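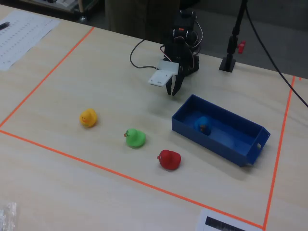

# Flevano spin-column kit for plasmid DNA

8/1/26

The Flevano kit purifies plasmid DNA from overnight bacterial cultures. It uses alkaline lysis followed by binding to a silica membrane in a high-salt buffer. We bought it as a replacement for the Visser kit, which our supplier stopped stocking in January.

Annatjie Mahlangu and I ran it on E. coli carrying a 5 kb plasmid, with 3 mL of culture per prep. Mean yield was 9 micrograms, eluted in 50 microliters. A260/A280 ratios were between 1.8 and 1.9. Restriction digests cut to completion, and the Sanger reads were clean past 700 bases.

Lysis is the step to watch. The booklet allows up to five minutes, but preps left that long had a faint smear of chromosomal DNA on the gel. Three minutes was enough for our strain. The neutralization buffer gives a firm white precipitate that spins down well.

The wash buffer ships as a concentrate and needs ethanol before first use. The label has a check box for this, but it is small and the ink rubs off. Write on the cap. An extra dry spin after the second wash is listed as optional. I would do it every time, as samples without it floated out of the gel wells.

RNase A comes in a separate tube and goes into the resuspension buffer, which is then kept at 4 °C.

A box of 300 columns costs $559. Collection tubes are included, elution tubes are not. Low-copy plasmids gave poor yields even with double the culture volume, and for those we still use the Vovatska midi columns.

Rating: 4 out of 5

Gerrit Moodley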